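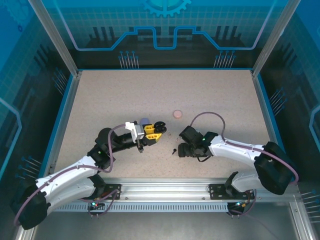
5. Field Demonstration: The Villbridge Open Day

5.1 Setting and purpose

The results in Section 4 were obtained in a closed room, by people who wanted the system to succeed. In April we moved the Monska cell to the Pikent building in Villbridge and ran it for eight hours in front of people who had come mainly for the free parking. Our aim was to find out which of our laboratory findings would survive the trip. A secondary aim, set by the department, was to look approachable.

The open day drew 629 registered visitors. Registration was done at the main door and covers the whole building, including the wind tunnel and the café, so the figure should not be read as an audience for our work. The café did very well.

Monska was placed at the end of a corridor between a laser cutter and a set of lockers. The hardware was the same as in Section 3: two arms mounted on a common rail, facing each other across a speckled work surface, with both grippers able to reach the middle of the table. The Ogura controller ran the build used for the laboratory trials. We had planned to freeze the software the week before and in fact froze it the evening before, which by the standards of our group is early.

5.2 Task

Visitors were shown the small-part exchange task. An operator places a handful of mixed objects between the arms. One arm picks an object up and offers it, and the other takes it and sets it down on its own side. The parts are deliberately awkward in different ways. Round discs roll if they are gripped off center. Pins are easy to hold and hard to hold at a useful angle. Screws are so small that the fingertips hide them from any viewpoint a controller might want. Figure 6, at the head of this section, gives the arrangement at the center of the table, with the pink disc and the black pin lying between the grippers and two screws close to the yellow fingers on the left.

The pink disc deserves a note. It was chosen for its color contrast with the table, which is beige, and for its rounded profile. It also looks a good deal like a macaron. In the laboratory this had been mentioned once and forgotten. In Villbridge it was the most common topic of conversation at the cell, ahead of safety, cost, and whether the robots would be taking anyone's job. We prepared a short talk on contact-rich bimanual manipulation and gave it many times to people who wanted to know if they could eat the part. For future demonstrations we recommend either a different object or actual pastry.

5.3 Procedure

Each showing began when enough people had gathered to make it rude not to start. The operator reset the table, named the object to be moved, and pressed the start key. Runs were logged by the Ogura controller in the same format as the laboratory runs. Resets were done by hand between showings, with both arms parked and the drives disabled.

Three conditions differed from Section 4, none of them by design. Overhead lighting in the corridor was brighter and came from windows on one side, so that it changed through the day. The floor carried vibration from the laser cutter's extraction fan. And the operator was talking. We had not thought of this last item as an experimental condition until we listened to the recordings, in which the operator can be heard announcing one part while placing a different one on the table.

Visitors were allowed to choose the object. We had expected an even spread of requests and a useful sample across part types. Adults asked for the screws, having been told that screws were difficult. Children asked for the pink disc. The pin was requested by a single visitor, who turned out to make hinges for a living and left before the run had finished.

5.4 Observations

The laboratory data set contains 3,041 exchange attempts. The open day log is far smaller and was gathered under conditions that drifted, so we report no success rate for it and ask readers not to work one out. What follows is a description of the behavior we think worth reporting.

Disc exchanges behaved much as before. The receiving gripper closed a little early in bright light, which in the laboratory would have been marked as a timing fault and in the corridor was applauded. Spectators read the early close as eagerness.

Screw exchanges were worse than in Section 4. The usual failure was a stable, confident grasp on nothing at all. The giving arm would then carry this nothing to the middle of the table and present it with care, and the receiving arm, which had no reason to doubt its colleague, would accept it. The whole motion was smooth. It drew a warm response from people standing farther back. Those at the front could see the screw still lying on the table and were divided on whether to say so.

This failure does occur in the laboratory set, where it is recorded under "empty transfer" and discussed in two lines of Section 4.3. We now think two lines were too few. An empty transfer costs the full cycle time and leaves both arms in the state they would have reached after a success, so the controller moves on to the next object with its records in good order and its facts wrong. The fix is a check on finger gap before the offer is made. We had left the check out to save time per cycle. It was suggested to us at the cell by a boy of school age, who put it as "can't it feel that it's not holding anything?" We said that this was an interesting direction for future work. It is described in Section 6.

Cables were the other matter. The gripper cable on each arm runs back along the links in a generous loop, sized so that the wrist can turn fully without tension. Over a full day of showings the loops gave us no mechanical trouble. They did attract more questions than the grippers, most of them along the lines of whether they were meant to hang like that. They are. We have since been asked the same thing by two reviewers.

5.5 What the visitors looked at

We had assumed that people would watch the objects, as we do. They mostly watched the arm that was not moving. When one arm reached for a part and the other held still, spectators tended to ask what the second one was waiting for, and several were visibly relieved when it joined in. A pause that our logs record as idle time was read variously as thinking, sulking, and a crash. The longest such pause of the day was in fact a crash — the controller had lost its connection to one arm — and was received as thinking.

The green indicator lights did not help. They show that a joint module is powered and communicating. Visitors took green to mean that all was well with the task, and went on taking it that way while a disc rolled toward the back wall. We had never given the lights much thought, having long ago stopped seeing them. A status signal that reports on the electronics, placed where people are looking for news of the job, will be believed about the job.

5.6 Limits of the exercise

An open day is a poor experiment. Showings were started when a crowd formed and cut short when it left, object choice followed the audience, and the operator had every reason to reset quickly after a bad run and linger after a good one. The recordings suggest that the operator did both. No visitor was surveyed, and the remarks quoted here come from notes typed up in the van.

Within those limits, the day changed two items on our work list. Empty transfers moved to the top. Signaling during idle periods, which had not been on the list, was added beneath it. The lighting drift can be handled with the recalibration routine already built into Ogura, provided someone remembers to run it after lunch.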